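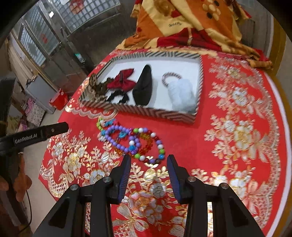
1. What we wanted to find out

Our project started with a drawer that wouldn't close. Leonor's scrunchies, bows and beaded bracelets had been piling up in it for years, and every morning meant digging around for the one she wanted. We thought this would make a great topic for our home organization unit, and it did – we had a lot more to say about hair ties than either of us expected!

Our question was simple: is it quicker to find an accessory in a shallow box or in a deep drawer? We also wanted to know which things should live together.

2. Materials

We used one shallow gift box with striped sides and a plain white inside, plus its lid. The table had a red cloth on it, and we left that on so nothing would roll or get scratched. The accessories were scrunchies, fabric bows, a pompom hair tie and beaded bracelets, all from the drawer.

3. Method

First we put everything out on the table and talked about groups. Eugeniusz wanted to sort by color. Leonor wanted to sort by type, with hair things in one place and bracelets in another. We tried both. For the timed part, one of us called out an item and the other had to find it and hold it up. We went through the whole list with the drawer, then again with the box, and added up the seconds.

Color sorting fell apart fast. A bracelet with purple, lime green and blue beads could go in any group, and leopard print was a real argument (is it brown? is it black?). Sorting by type was so much easier that we stuck with it for the timed rounds.

4. Results

Drawer, full list: 247 seconds
Box, full list: 210 seconds

The box won by 37 seconds, which made us both very happy. Most of the time we lost in the drawer went to bracelets caught on other bracelets. Bows were fast in both rounds, probably from their size and shape.

The lid turned out to be the best surprise of the project. Turned open side up it makes a second tray, low enough to see over, so hair things can have the box and bracelets can have the lid.
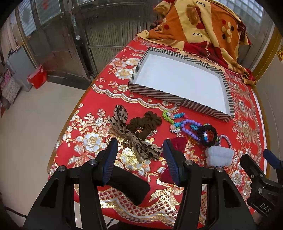
Figure 2. The open lid, with a bow, scrunchies and bracelets still to be sorted.

5. What we would change

We only timed each list once, and by the box round we knew it pretty well, so that probably helped our score. Next time we'd mix up the order and ask someone new to do the finding. We'd also love to try cardboard dividers – the small scrunchies slide under the big ones whenever the box gets carried.

Leonor Nogueira and Eugeniusz Chmielewska
19 May 2021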